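Pushing arm at the shared workshop, z height problem

Stella Minja
July 24, 2019
Hello all. I am building a small arm which pushes toy blocks on a maple board, in the Rivham workshop. The finger is good in x and y, but the height is not the same at the left and the right side. On 370 mm of travel I lose 2 mm. Should I correct it in software?

skastell_dave
No. Shim the board. Software fixes always come back to bite you.

Upendo Mrema
I disagree with Dave. Maple moves with the humidity, so you will shim again in September. Touch the finger at several points, fit a plane and add the offset. It is 25 lines of code.

skastell_dave
And when she swaps the board? Is the bench itself level, Stella? What colour tags are you using, the laminated ones tear.

Stella Minja
The bench is the blue metal one with the holes, I have not checked it with a level. The tag is plain black and white and it sits on the metal behind the far right corner. My blocks are now standing along the far edge, so the front of the board is free for probing.

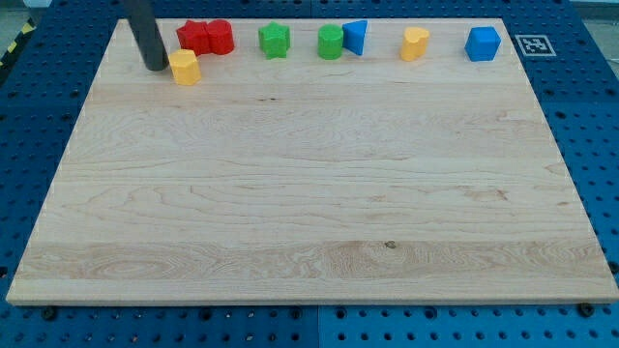

I will try the plane from Upendo first. My worry is the motor, because the stepper counts 4,000 for one turn and after a long run I do not trust the zero.

Upendo Mrema
Then home it before each probing. Please post your numbers.

skastell_dave
Still say shims. Check the bench first, eh.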